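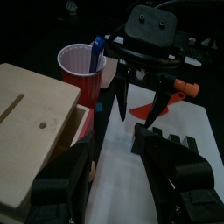 Dizon: Learning when to trust the wrist camera
Progress report to Tanar
Prepared by the manipulation group, Flornthorpe
Thursday, October 19, 2023

Where we are

The short version is that the main idea in the proposal works, and it works better than we dared to write down when we applied. In our July report we had a method that looked good on recorded data and had barely been tried on the arms. Since then we have moved it onto the real two-arm setup, run it on the full set of tabletop objects, and compared it properly against the older method. Failed grasps dropped from 32 percent to 7 percent over 200 attempts with each method. We are very happy with that, and the rest of this report is mostly about where the gain comes from and where it doesn't show up yet.

A reminder of the problem

Each arm has a small camera near the gripper. Wrist views are wonderful for close work: the camera travels with the fingers, so the part of the table that matters most is usually close and large in the picture. The trouble is that the robot gets in its own way. Its own fingers always take up part of the view, and when the other arm reaches into the shared space it can fill a big share of what is left. Dark fingers against a dark background are especially hard to tell apart from small dark objects lying near them.

The older method treats every part of the picture the same. If a fingertip covers half of a small part, the older method quietly guesses the rest, and it guesses with full confidence. You then get a grasp that is a little bit off, and on thin or flat things a little bit off is a miss.

What we proposed was simple to say: let the robot keep a running estimate of which parts of its view it can trust, and let it move a little to get a better look before it commits. The software that does this is called Vudix. It takes the wrist picture and the joint angles of both arms, marks the areas that are covered by robot, and passes a trust value for each area on to the part that chooses the grasp. If the trust near the chosen spot is too low, the arm makes a small side move and looks again.

What we did this period

The biggest chunk of time went into the trust estimate itself. Our first version worked it out purely from geometry, using a model of the arms and the known camera position. On paper this should be perfect. In practice the cameras sit in mounts that shift slightly, the cables swing, and cables were not in the model at all. A cable crossing the corner of the view was being read as part of the table. We now start from the geometry and let a small learned step correct it, and that step picked up the cables with very little fuss. It was one of the nicest moments of the period, watching the marked area bend along with the cable on the live display for the first time.

We then recorded new training data. For every object we collected 30 demonstrations, with a person steering both arms. We asked the people steering to do what came naturally if they couldn't see well. Without any prompting they nearly all did the same thing, pulling the other arm back a little or tipping the wrist before closing the fingers. Those small moves are exactly what we want the robot to learn, and in our older data they had been trimmed out as wasted time. We have stopped trimming them.

The objects are ordinary household and toy pieces, chosen for shape. A red plastic cup with a tall utensil standing in it is good for testing reach and clearance. The wooden box with a slot and a round hole in its lid gives us openings that are easy to lose from view at a shallow angle. Flat red-orange and pale pink pieces test low grasps against the table, and a dark green piece with a row of peaks along the top has become the group's favorite, mainly for how stubborn it was. Its outline changes a lot with a small change of angle, and the fingertips cover it easily.

Finally, we ran the comparison. Both methods used the same arms, the same objects and the same starting layouts, and we switched between them in a shuffled order so that a slow drift in camera mounting or lighting would touch both alike. The lights were kept low for a share of the runs, since many of the places that might use this won't have studio lighting.

Results

Across all objects, the older method failed on 32 percent of its 200 grasp attempts and Vudix failed on 7 percent. We count an attempt as failed if the object was not held clear of the table when the arm stopped lifting, or if the arm touched something it should have stayed away from on the way in.

The gain is largest for flat and low objects. These were the worst group for the older method and they are now close to the rest. The green piece went from being the thing we dreaded putting out to something the arms pick up most of the time. Tall objects improved only a little, which we expected, as there is usually enough of them showing above the fingers.

We also looked at what happens if the side move is switched off and only the trust values are kept. Part of the improvement remains, but less than half of it. The two pieces need each other: the trust values tell the arm that it doesn't know enough, and the move lets it do something about it. We had argued for this in the proposal and it is great to have it measured.

The cost is time. An attempt that uses the side move takes noticeably longer, and in crowded layouts the arm sometimes looks again more often than it needs to. To someone watching it can seem hesitant. We would like to bring this down, and we think a good part of it is just a threshold that is set too carefully.

Low light hurt both methods. Vudix lost less, but it did lose, and most of its remaining failures are in those runs. Looking through the recordings, the usual cause is that a black finger in front of a dark patch of table is marked correctly at its edges and badly in the middle.

Things that went less well

We lost a stretch of work to calibration. One of the wrist cameras had turned a tiny amount in its mount, and for a while we were chasing what we took to be a fault in the learned step. We now run a short check at the start of each session, touching the fingertips to known marks on the table, and the result is saved with the data.

The handover tasks, in which one arm passes an object to the other, are behind the plan. The grasp side is ready, but we have not settled how the two trust maps should be shared. Each arm sees something the other can't, and simply averaging the two turned out to be a poor choice: a clear view from one side gets watered down by a blocked view from the other. Taking the more trusted of the two at each point looks much better in the recordings. It has not been run live.

The box tasks are also at an early stage. Reaching the box is fine. Placing a part through the slot in the lid needs the arm to keep track of the opening after its own fingers and the part have covered it, so the robot has to remember where it was. Vudix currently forgets anything it can't see, and that will have to change.

Next period

First we will add a short memory to the trust map, so that a place seen clearly a moment ago still counts for something. We have a rough version running on recorded data and it is already fun to watch. The slot task will be the main test for it.

Then we will run the handover tasks live with the shared map, starting with the larger objects and moving on to the flat ones.

Alongside that we will collect more low-light data and try lighter-colored fingertip covers on one arm. It is a cheap change, and it would tell us how much of the remaining failure is down to black on black.

We also plan to release the demonstrations, including the untrimmed looking-around moves. Other groups have asked for them, and we think they will be useful well beyond our own question. The recordings need to be checked and put in order first, and that work has started.

Budget and equipment

Spending is in line with the plan. Gripper fingers wore faster than expected during the comparison runs and we bought a spare set out of the consumables line. We do not need any change to the total. We would like to move a small amount from travel to data storage, as keeping the full untrimmed recordings takes more space than we had allowed for, and a separate request with the figures will follow.

We would be glad to show the system running to anyone from Tanar who can come to Flornthorpe. Please ask to see the green piece.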